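Shared workshop notebook, two-arm bench build
December 2025

Where we are

Big week on the bench! The second arm is finally bolted down next to the first, both of them talk to the same controller, and the sim has caught up with what we've built. I've put all the notes in one place so whoever picks this up next doesn't have to dig through the chat.

For anyone who missed November: the plan is still two small arms on the long table against the back wall, sorting odds and ends into a bin and later onto the shelf. The arms are the Kravets kit ones, printed in our own filament on the old printer. Code is in the Zedstead folder on the workshop computer. Please don't rename it again, half the launch scripts point at it.

Mechanical

Right arm shoulder bracket reprinted with thicker walls. The first one flexed when the arm was stretched right out and you could hear it ticking. The new one is solid as a rock. Used the leftover grey, so it doesn't match, and I don't care.

Both bases sit 820 mm apart, centre to centre, measured with the steel rule and then again with the tape. The drawing said something else, so the drawing has been fixed. If you move either base, even to sweep under it, put it back on the pencil marks and check.

Gripper fingers: still the plain flat ones. I tried gluing strips of bike tube on one pair and they grip beautifully, but the glue lets go after an afternoon. Contact cement next. There's also a bag of Fastavine screws in the second drawer that are the right thread for bolting pads on, if someone feels like drilling.

Wiring

Moved the left arm onto its own supply. Having both on the one brick was fine until they lifted together, and then the wrist servos browned out and went limp. With separate supplies and a shared ground it's been perfect. I ran them together through lunch doing big silly waves at each other and nothing dropped out - very satisfying, and a bit of an audience gathered.

Still to do: proper strain relief on the left elbow. It's a cable tie and hope at the moment.

Sim

This is the part I'm most excited about. The Brolska scene now has the table, the shelf unit and the open bin along the back, and the joint limits match the real servos. I ran 568 reach attempts overnight with random start poses, and only two of them ended with the arms touching each other. Both were the same sort of thing, elbows swinging inward at the start of a move. A small keep-out zone down the middle should sort it.

I also turned shadows on. They were off in the first version to save time, and the marker finder I'd trained on those renders fell over the moment we tried it under the real workshop lights, where the arms throw grey shapes all over the white top. It kept deciding that the dark patches were objects. So shadows are on for good, with soft edges, and the light position gets shuffled a little each run. Rendering is slower but still fine for an overnight job.

Retrained on 967 fresh renders. On the real bench it ignores the arm shadows nearly every time now. The one spot it still struggles with is the dim strip under the shelf, so I want more renders with things parked right up there.

Latest sim view with the table clear and both arms up out of the way of the lens, just their shadows on the lower half and the grey bin at top left:
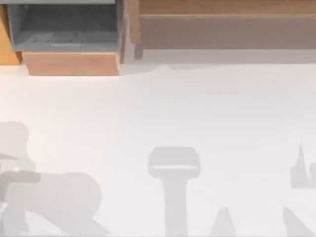
Next jobs

Keep-out zone between the arms, in the sim first and then on the bench at quarter speed.

Contact cement on the finger pads, leave overnight with a clamp.

Make the tabletop colour in the sim vary a bit. Ours has coffee rings and a scorch mark, and the render is spotless.

Strain relief, left elbow.

Work out whether the camera post wobbles when both arms move. I think it does. A brace down to the table edge would be easy enough, and there's aluminium angle in the offcuts rack.

If you've got a spare evening and want to help, the keep-out zone is the fun one. Leave a note in the margin if you start on it so we don't double up.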